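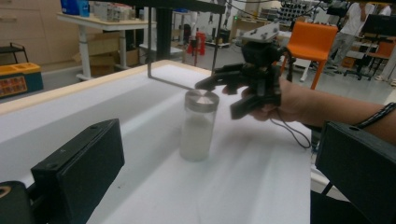

Glass jar with a metal lid, white tabletop

Ticket 2032
Project: Miltow Vote Watch
Component: roll call import (Maltiteck feed reader)
Status: Resolved, one item carried over
Priority: High (council meets again in August)

Reported by site editor
Hi all! First off, the new roll call pages are fantastic and readers are really using them. I've had more email about council votes since we switched than in the whole time we ran the old PDF list. But something is off with the zoning vote. The page says the Carroll Street rezoning failed, and it passed! I was in the room. The page has several members down as No who I know voted Yes, and one reader has already written in to say her ward's member flipped. He didn't. Can we get this fixed before it gets quoted in somebody's mailer?

Steps to see it:
Go to Votes, pick Land Use, open Carroll Street rezoning. Look at the totals at the top, then at the names underneath. Same thing on my phone and on the office desktop.

Support, 9:40 a.m.
Thanks for such a clear report! Confirmed on our side. I've put a "being checked" banner on that page so no one relies on it in the meantime. The totals are built from the names, so if the names are wrong the totals go wrong with them. I compared 23 roll calls against the clerk's signed minutes. 20 match perfectly. The other three are all wrong in the same way, and that's great news for tracking it down.

Support, 10:15 a.m.
Found what the three have in common. In each one the first vote was on a motion to table, and the vote on the item itself came later that night. The city's feed sends both under the same item number. Our reader keeps the first one it sees and drops the second as a duplicate. So the page is showing the tabling vote with the final vote's headline on it. A Yes on tabling and a Yes on the rezoning are pretty much opposite things, and that's why it looks like people switched sides.

Site editor
Oh wow, that makes total sense! The motion to table did fail. I'd forgotten it was even a separate vote, it went by so fast. Could we show both? I think readers would love to see the procedural votes. Half the interesting stuff at council happens there and it never makes the paper.

Support, 11:05 a.m.
Yes, and I'd love that too. Tried first:
Turned off duplicate checking completely. Bad idea, every consent agenda item showed up twice. Turned back on.
Cleared the cache at Hurniven and ran the import again. No change, as expected.
Set the Maltiteck reader to match on item number plus motion type. Both votes come through! Consent items stay single.

Running on the test site now. Please take a look when you get a minute.

Site editor, 1:30 p.m.
Looked at all three and they match my notes and the minutes. The tabling vote sits right above the final vote and you can follow the whole thing like a story. Love it. One small snag: on the parking fee item, the motion type is blank on one vote, so it just says "Vote." Is that us?

Support, 2:10 p.m.
That one is the city's feed, the field is empty at their end. I've written to the clerk's office and asked if they can fill it in. For now I've typed "Motion to amend" by hand from page 14 of the minutes. Careful with this one: a full re-import will wipe out the hand edit, so please don't press Rebuild All until we hear back. Regular nightly imports are fine.

The fix is live. Banner removed, totals correct, Carroll Street shows as passed. I also added a short correction note at the bottom of the three pages saying what was wrong and when we changed it.

Site editor
Perfect, and thank you for the correction note, I was about to ask! I've written back to the reader in the north ward and she's thrilled to have the right answer. Happy to close this.

Carried over to a new ticket: blank motion type on parking fee item, waiting on clerk.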